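发件人:展厅保洁与陈列组(早班)
收件人:Dresosar 全体展厅邮件列表
日期:2025年11月27日
主题:回复:关于 Alent 项目进入第二阶段及岗位调整的说明

各位好:

项目组的说明我读了两遍,第一遍在地铁上,第二遍在吃饭的时候,两遍都没读懂“动作资产”是什么。后来问了隔壁组,才知道就是我们擦浴缸的样子。我擦了这么些年浴缸,头一回知道自己有资产。

下面夹在原文里逐段回,省得来回翻。先说清楚,我不反对这个项目。设备我天天戴,夹子我天天捏,组里交上去的片段也不算少。我只是觉得,写说明的人和戴设备的人隔着一层楼,有些话从楼上飘下来就变轻了。

> 各位同事:
> Alent 项目第一阶段已顺利完成。截至目前,卫浴展厅共采集有效片段 3,595 段,涵盖擦拭、摆放、归位、开关龙头等日常动作。感谢大家的积极配合。

“有效”两个字我想多问一句。无效的那些去哪儿了?早班有一阵子,擦完一个台面抬头一看,头上的灯没亮,等于白戴。活是真干了,台面也真擦了,就是没有人记得。这种片段系统里没有,可工时里应该有。眼下的情况是工时里也没有,因为第一阶段后半段的补贴是按有效段数算的。

另外,“开关龙头”这一类我建议单独立项。展厅里的龙头大多没接水,我们对着没接水的龙头开开关关,表情还得自然。来看货的客人问这是在检修吗,我说是在教课。客人又问教谁,我就没往下说了。

> 第二阶段将在现有基础上,逐步由设备承担部分重复性工作。首台设备计划先在 Kandasamy 店试运行,主要负责夜间台面清洁与小件归位。

“重复性工作”这个词楼上很爱用。我替大家翻译一下:就是我们的工作。

不过按我自己的经验,重复的部分真没有看上去那么多。同样是把一只漱口杯放回原处,早上放和傍晚放就两样。早上要放给经理看,傍晚要放得让小朋友够不着。浴缸边沿也是,釉面亮的那种,布一干就留印子,得看着光斜着找。这个本事我没法对着镜头讲,只能一遍一遍做。做的时候头上箍着摄像头,低头看边沿,摄像头也跟着低头;我歪着脑袋找光,它也歪着。拍出来的东西据说看了会晕。项目组给的意见是“建议减少头部倾斜”。我试了,减少倾斜以后我看不见印子了。所以现在有两种片段,一种头很正,一种浴缸很干净,请项目组自行选用。

Kandasamy 店先试,我没意见,那边地方大。只提醒一件事:那边的小件归位跟我们不是一套规矩,他们按颜色放,我们按品牌放。机器要是学的是我们,到了那边会很固执。

> 采集期间,同事需按规范佩戴头戴设备及背负单元,使用手持夹爪完成指定动作,不得以手指代替。

这一条是组里意见最多的,我分开说。

关于夹爪。用它拿瓶子、拿毛巾,练上几天都行。用它拧盖子,至今没有人拧得体面。用它捡掉在浴缸底下的标签,我们组最好的成绩是趴了一顿饭的工夫,最后趁没录的时候拿手捡了。我在这里如实汇报,不打算改正。

关于背上那一套。早上背着还行,到下午,弯腰擦低台面的时候它往后脑勺方向滑。带子调紧了勒肩,调松了它自己有主意。线也是,人往前走,线往后想,转身得像领着孩子过马路。建议每班中间给一段卸下来的时间,写进排班表,别写“视情况休息”。我们组的情况从来没有被视过。

关于手。有个变化可能楼上没料到:夹爪用久了,手反而生疏了。前几天我在家里端盘子,两根手指捏着盘边就过去了,家里人看了我好一会儿。另一个班的同事说她现在关灯也先瞄准。这算不算工伤我不清楚,先记在这里。

> 设备上线后,现有岗位不会减少。部分同事将转为“协作督导”,负责现场巡查、异常处理及示范更新,转岗培训由供应方 Brarham 提供。

不减少,这句话请加盖公章。

“协作督导”我也想问细一点。巡查,就是看着它干。异常处理,就是它干坏了我来干。示范更新,就是它不会的我再教。把这三样加起来,我算了算,比我现在的活多出来一样“看着它”,其余照旧。职称倒是好听,我妈很喜欢,已经告诉了亲戚。

认真说几句。组里年纪大一些的同事最担心的,其实是夜班。夜班有津贴,活静,没有客人,好几位家里的开销是按夜班算的。说明里写的是“夜间台面清洁”先交给设备,那夜班这几个人往哪儿去,“岗位不减少”的岗位指白天还是晚上,津贴跟着人走还是跟着钟走,一个字没提。转去白天做督导,头衔上去了,到手的下来了,这种升职我们以前也见过。

培训也请说明白占谁的时间。上次那场培训安排在下班以后,讲课的人很客气,投影上写着“释放双手”。底下坐着的人双手确实释放了,都在揉肩膀。

> 采集补贴标准调整为每人每月 600 元,自 11 月起执行。如有疑问请在本列表内集中反馈。

这条最好懂,谢谢。疑问有两个。

一是“每人”包不包括临时顶班的。顶班的人戴的是同一套设备,流的也是一样的汗。

二是停采以后还有没有。我们交上去的东西,机器会一直用下去;我们拿到的钱,到采完那天为止。我不懂版权,也没想要版税,就是擦着擦着想到了这个问题。要是哪天去 Kandasamy 店办事,看见那台机器歪着头找印子,我大概会觉得有点亲切,也有点想收费。

说明末尾附了一份采集现场的照片,人很少,地很空,大家都低头弯腰。展厅平时干活要挤一些。白浴缸旁边穿白T恤的那位同事低着头,头上是箍着的摄像头,手里捏着夹爪;再往里,戴深色帽子的那位正对着洗手台弯腰;玻璃那边的房间里也有人背着设备。讨论排班和督导人数的时候,请按这个来想。 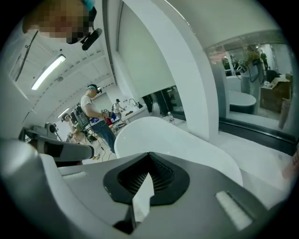
早班希望列表里给个准话的几件事

一、灯没亮的那些班,工时认不认。第一阶段我们在排班本背面记下来的共有 190 班次,字迹潦草,但都在。本子放在早班更衣柜最上层,项目组可以来翻,翻完请放回原处,按品牌那种放法。

二、夜班同事转白班后津贴怎么算,落到书面。口头说过的“会考虑”,我们已经攒了不少,不用再给了。

三、卸设备的休息时间写进排班表。

四、转岗培训放在上班时间。Brarham 的老师要是方便,请先背着那一套擦完一只浴缸再讲课,浴缸我们提供,布也提供。

五、不愿意继续采集的同事怎么退出,退出以后排班受不受影响。说明通篇写了怎么戴,没写怎么摘。组里有人想摘,不好意思第一个开口,我就代问了。

六、客人问起来统一怎么答。现在各班说法不一,有说检修的,有说拍宣传片的,中班有位同事答的是“在考试”,客人听完还祝她顺利。

其他班组有补充的,请直接接在这封后面,别单独回我,我上班的时候两只手都占着,手机是看不了的。龙头那一类片段,下午班说可以接着录,那就先排他们。

早班
Dresosar 卫浴展厅保洁与陈列组

又:充电架最下面那格接触不良,电池放进去灯是绿的,拿出来是空的。报修单交过了,请各班先用上面几格。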